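4. Setting Up Your Reading Station

Now for the fun part! With the table standing level and the legs locked (section 3), you can give your printed pages a proper home. A clipboard is all you need, and once you've worked with one propped up beside you, flat paper feels like a step backward.

1. Wipe down the white top with a soft, damp cloth and let it dry. Small specks and scuffs come with everyday use and won't get in your way.

2. Square up your pages by tapping the short edge on the table. Up to 7 sheets of ordinary printer paper sit nicely under one clip.

3. Press the clip open, slide the paper in, and let the clip close gently.

CAUTION: Keep fingertips clear of the clip. The spring is stronger than it looks!

4. Set the clipboard down near the wall, then turn it until the lines of text run comfortably toward your chair. 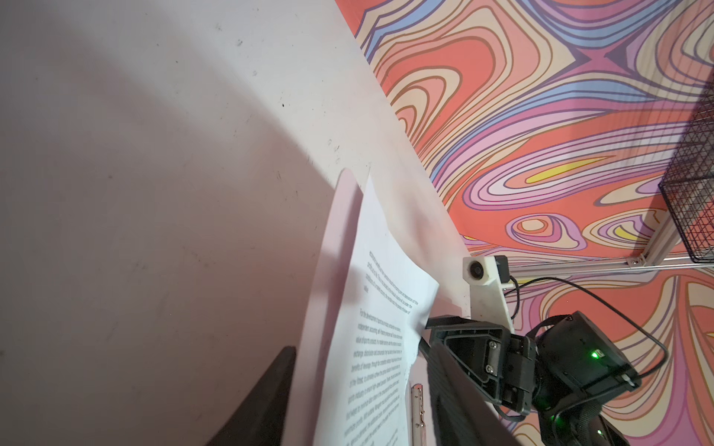 Fig. 4-2. Printed sheet on a pale clipboard, held by a silver metal clip. One corner of the paper has lifted slightly.

5. If a corner curls up, take the sheet out, roll it lightly the other way, and clip it again. Fresh pages straight from a printer are the usual culprits, and a minute under a heavy book does wonders.

6. Sit down and read a few lines. Too steep? Pull the bottom edge toward you a little at a time until the small type is easy on your eyes.

NOTE: Bold wallpaper is a wonderful backdrop (we love it!), but a busy pattern can tire your eyes during long sessions. Try a plain card behind the clipboard if you notice this.

NOTE: The Forholm side lamp attaches to either end of the table. See section 5 before you tighten the bracket.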